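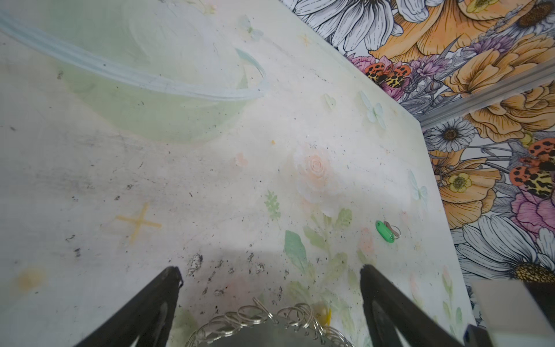
Fig. 1. Decorated tabletop with a worn finish, pale green and light blue on off-white.

Unit 4: Surface Wear and Cleaning Decisions
Handout for Furniture Care I
Instructor: Jaqueline Quintero

Read before the December workshop. Bring your completed condition sheet from Unit 3.

4.1 Soil, stain, wear

Three words get mixed up on condition sheets, and they call for different work.

Soil sits on top of the finish. Dust, grease and soot are soil. Most of it comes off with a dry brush or a damp swab.

A stain has gone into the finish or the material under it. Ink, rust and wine are common. Swabbing will not remove a stain and may spread it.

Wear is loss. Finish or paint has been rubbed, chipped or scraped away. You can't clean wear. If you try, you make more of it.

Dark specks are the hardest to sort. They may be soil, mold, old insect spots, or part of the decoration. Write "dark specks, cause unknown" until you have tested one.

4.2 Order of testing

Always go from the weakest method to the strongest, and stop when one works.

1. Soft brush, dry.
2. Dry cosmetic sponge, light pressure.
3. Cotton swab with distilled water, rolled, not rubbed.
4. Swab with water and a small amount of neutral detergent, then a clear water swab.
5. Solvents. Not used in this course without the instructor present.

Test each color separately. Two paints side by side on the same piece can behave very differently, and blues and greens added later by hand may have no varnish over them. Pick a spot the size of a pencil eraser near the edge. Look at the swab after every roll. Any color on it means stop.

4.3 Case: the Olvera washstand

Cirilo Becerra treated this piece as his second-year project. The top had a painted border under a yellowed varnish. He ran steps 1 to 3 on four colors. Three were stable in water. The red came off on the second roll, so the red areas were only dry cleaned. His report (file 2173) is in the Brirnholm reading room. Note how he records the tests that failed as well as the ones that worked.

4.4 Terms

Bloom: a cloudy film in or on a finish.
Cupping: paint flakes with raised edges.
Inpainting: new color placed only inside areas of loss.
Ground: the layer prepared to receive paint.

4.5 For the workshop

Choose one object from the Desmont shelf. Fill in page 2 of the condition sheet and propose a test order. I-hsuan Kwok will check proposals before any swabbing starts.

Reading: course packet, chapter on painted furniture, through page 267.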